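Kurna open day, November 17, 2019

I had promised Orla Buckley I would go and see how the people at Kurna look after their hand-held grippers, and I'm so glad I did (even with the long walk up from the bus!). Kathleen Carroll met us at the door with a house rule sheet that runs to 37 points, and she was kind enough to talk us through the ones on fingers and pinching first.
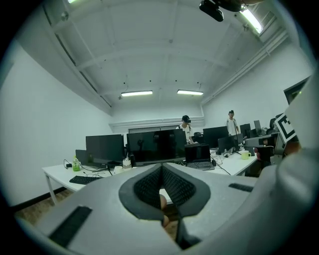
A finger at the gripper's soft pads, with the desks behind.

Her rule is that hands stay clear of the jaws once a session has begun, and that the square markers are wiped and checked before every start. I liked that very much, and I've already copied it down for our own shop.

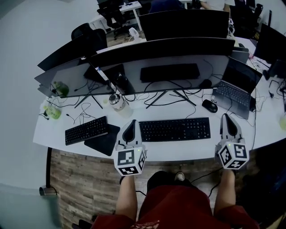
We got talking about desks after that, and Kathleen feels strongly that cables should be tied back and drinks kept on a separate table. Tumelo Msimang wondered if 37 points was too many for a newcomer to remember, and she laughed and said the first draft had 52. The next open day is in January, and I've asked Orla to come along.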